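Drondetard Folding Side Table, White
Item 121 | Sold by Noltidport

The Drondetard is a small table for people who have not much place at home. It stands next to a sofa or a bed, and when you do not need it, you fold the legs and put it behind a door. The top is white on both sides and has a smooth finish. It is easy to wipe with a soft cloth and a little dish soap. Please do not use scouring powder, it will make the surface dull.

We made the second version after many customers wrote to us about the lock of the legs. The old lock was hard to open with one hand. The new one has a wider lever and you can press it with your thumb. Older tables can be fitted with the new lock, please ask for the Allness repair set.

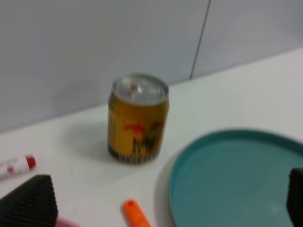 Can I leave the table on a balcony during the winter?
We advise to keep it inside. The joints are made for dry rooms, and frost can make the lock stiff. For a balcony or a garden we offer the Barrientos model, which has sealed joints and a different coating.

Details
Height: 2 positions, low and high
Length of top: 100 cm
Weight with packaging: 13 kg
Assembly: not needed
Included: table, felt pads for the feet, printed instructions

Delivery and returns
The table is sent in a flat box. Please check the corners of the box before you sign for it, and write to us the same day if one of them is pressed in. Returned tables must be clean and must have all four felt pads. The cost of return is paid by the customer, except when the product has a fault.

The gray version is sold out at the moment. We expect it again in August, and orders for it can already be placed.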